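Reach down sharply on our business page after switching to scheduled link posts
Forum: Social Media for Small Business > Page Management

gitell_bath
Jun 11, 2026
I run the page for Gitell, a small bath and body shop. The page has 1,593 followers. Until last month I posted by hand, mostly single photos with a short caption. I then moved everything to a scheduling tool and started putting a product link in every post. Median reach per post is now 48. Before the change it was usually several hundred.

Page status shows no violations and no restricted content. Nothing was boosted in either period. Has anyone separated the effect of the scheduler from the effect of the links?

pagewright
You changed two variables at once, so the data you have can't answer that. My guess is links. Outbound links tend to do poorly on pages that size, and the scheduler gets blamed because it arrived in the same week.

Test it. Keep the scheduler, drop the links, leave everything else alone for a few weeks.

Sequeira_Mktg
I disagree that the scheduler can be ruled out so quickly. Third-party tools don't all publish the same way. Some post a photo as a native photo. Some post it as a link share with a preview thumbnail, and those behave differently in the feed. Open one of the scheduled posts on the page itself and click the picture. If it opens in the photo viewer, it's native. If it goes to your store, the tool is converting it.

gitell_bath
Checked. They open in the photo viewer, so they are native photos with the link at the end of the caption. The format of the last one was:

"Back in stock in the shop and online. Unscented, no dye. Order by noon for same-day pickup." Then the photo, then the link.

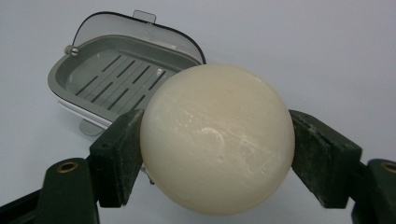
Comments on that post: two. Both asked about price, and the price is on the linked page, so I assume few people clicked through. I answered both within the hour. Link clicks in Insights are lower than what my store analytics report for the same period, and I have not worked out why.

pagewright
The click mismatch is a separate problem. Insights and your store analytics don't define a click or a visit the same way. Use tagged links if you want to compare individual posts, and don't expect the totals to match.

On the price questions -- put the price in the caption. People in the feed are not going to leave it to look up a number.

Elikem Essien
I manage pages for several retailers, including Andanside. We tried moving the link to the first comment last year. Reach went up slightly and clicks went down by more. For a shop that sells online, that was a bad trade and we reversed it. I would decide which number matters before changing the format again.

Sequeira_Mktg
First-comment links worked fine for us. It depends on whether the comment gets pinned. Unpinned, it sinks as soon as anyone replies.

Elikem Essien
Ours were pinned. Results were the same across both pages we tested.

trandmont_ops
Another thing to look at is timing. Schedulers often default to the account's time zone, and that can be wrong. At Trandmont we were publishing at 3 a.m. local for most of a quarter before anyone looked at the timestamps.

gitell_bath
Time zone was wrong. The tool was set to UTC, so the posts I meant for early evening were going out around midday. That makes three variables.

Plan for the rest of June: correct the time zone, put the price in the caption, and alternate link and no-link posts on a fixed schedule. Same photo style throughout.

pagewright
Change the time zone first and leave the captions alone for a week. Otherwise you are back where you started.

Sequeira_Mktg
A week is too short at that reach. One share from a local group would swamp it. I'd give it two.

gitell_bath
Two weeks, then. Captions stay as they are until that's done. I'll post the medians in this thread.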